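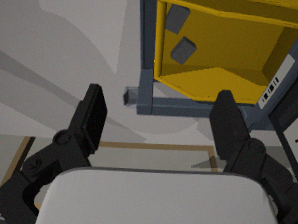
The garage inventory is finished as of August. It holds 322 distinct line items and 1,719 pieces, counting a sealed box of screws as one piece and a loose hinge as one piece. I started it because I had bought the same 3/8 inch compression union three times in one spring, and I expected to be done in a weekend. It took most of the summer.

What follows is the scheme I ended up with, along with the parts I'd change.

## What counts as an item

The first decision was granularity. My early spreadsheet had a row for every fastener size, length, head type, and finish, and a quantity column I meant to keep current. I gave that up within a week. Counting screws is slow, and the count is wrong the first time you grab a handful.

The rule now is that a line item is whatever I would search for by name. "#8 x 1-1/4 wood screws" is a line item. "#8 x 1-1/4 wood screws, black, from the gate" is the same line item with a note. Quantity for bulk fasteners is recorded as one of full, some, or low. Only things I would buy singly get a real number.

Chemicals, adhesives, and paint are included. Hand tools are not. I know where my tools are, and they move too often for a static list to be useful.

## Location codes

Each storage position has a code with a wall letter, a shelf number counted from the floor, and a bin number counted from the left. N-3-05 is the north wall, third shelf, fifth bin. The leading zero in the bin number is there so that the column sorts correctly as text.

I counted shelves from the floor. Most people seem to count from the top, and I tried that first. The trouble is that I added a shelf above the existing ones on the north wall in June, and every code on that wall became wrong. Counting up from the floor means new shelves get new numbers at the top and nothing else changes. If you have open space below your lowest shelf, start at 2 and leave 1 unassigned.

Bins have no permanent identity. The code belongs to the position on the shelf, and the label is stuck to the shelf edge. If I swap two bins, the spreadsheet is wrong until I fix it, but if a bin cracks I can replace it without printing anything. I went back and forth on this. A friend who manages a stockroom labels both the shelf and the bin, which catches misplaced bins right away. At this scale I haven't needed it.

## Bins

Most of what I have are Dratunau hopper-front bins in two widths. The narrow ones are too narrow. A standard retail box of deck screws does not fit flat in one, so you either stand it on end, where it blocks the view of anything behind it, or pour it out, which loses the label. If I were starting over I would buy only the wide size and use dividers.

The dividers are sold separately and fit poorly. Mine had to be trimmed a little on one side with a utility knife before they would slide down the grooves. The plastic is a bit brittle, so score it and snap it. Trying to cut all the way through in one pass cracked two of them.

Color coding is a waste of effort in my opinion. I tried one color per trade (plumbing, electrical, and so on) and ran out of the electrical color almost immediately. The store in Sellidton had everything except that one. Any scheme that depends on being able to buy a specific color later is going to break, and reading a label takes no longer than recognizing a color when you only visit the shelf twice a month. The colors are now random.

## Labels

The label printer is a Zarei thermal unit with half inch tape. Print quality is fine. Its defaults are not:

- The leading margin wastes close to an inch of tape per label. Set it to "narrow" in the menu, and set it again after changing batteries, because the setting doesn't survive.
- Auto-cut between copies is on. Turn it off for a long run, print the labels as a strip, and cut with scissors.
- The default font has a zero and a capital O that are hard to tell apart. I dropped O from the wall letters for this reason, although I don't have a wall that would need it.

Adhesion was the larger problem. The tape does not stick to the raw edge of my shelves for more than a few days in hot weather. I sealed the front edge of every shelf with a coat of leftover polyurethane and let it cure for a week. Labels applied after that have stayed put through July, and the garage gets hot. Labels on the steel rack in the corner held without any preparation beyond wiping it down with alcohol.

Each label carries the location code in large type and nothing else. I had contents on them at first. Contents change and the labels don't.

## The spreadsheet

There are six columns: name, category, location, quantity, note, last checked. That is all of it. I looked at several home inventory applications and none of them did anything I wanted that a spreadsheet doesn't, and two wanted a photo of every item.

The name column is the one that needs discipline. Write the noun first, then the size, then the material or finish. "Elbow, 1/2, copper, 90" sorts next to the other elbows. "Half-inch copper elbow" sorts under H and you will not find it. I retyped a large part of the list after learning this, and it was the most tedious stretch of the project.

Synonyms go in the note column. I call it a hose bibb, other people in the house call it an outside faucet, and the search has to work for both.

The file lives in a shared folder and opens on a phone. A printed copy hangs inside the garage door, sorted by name, in a plastic sleeve. I use the printed copy more often than the phone. I reprint it when the pencil corrections get hard to read.

## Things I found

I owned nine partial tubes of silicone, of which two were usable. I had a full set of cabinet hinges for a kitchen that was torn out before we bought the place. There were four cans of the hallway paint, all the same color, with four different dates. The compression unions were in three separate coffee cans on three separate shelves, so my memory of owning one was correct every time and my search was the part that failed.

Dead caulk and dried paint went to the drop-off in Brinville. They take latex only if it is fully hardened, and they do check. Cat litter works as a hardener but takes longer than you'd think in a can that is more than half full. Split it between two cans.

## Maintenance

The last checked column is what I use to keep the list honest. Each month I sort by it and walk through the oldest twenty rows, confirm they are where the list says, and update the date. That takes fifteen minutes or so. Errors so far have nearly all been fasteners put back one bin to the left or right, which suggests the shelf labels should be centered under the bins. Mine are aligned to the left edge, and on the narrow bins it is easy to read the neighbor's label by mistake.

Still open:

- The ceiling rack has no codes. Everything up there is in the list with the location "ceiling."
- Lumber offcuts are not included. I haven't found a way to describe them that is faster than looking at the pile.
- Irrigation parts are split between the garage and the shed. The shed needs its own wall letter, and S is already taken by the south wall. Probably H.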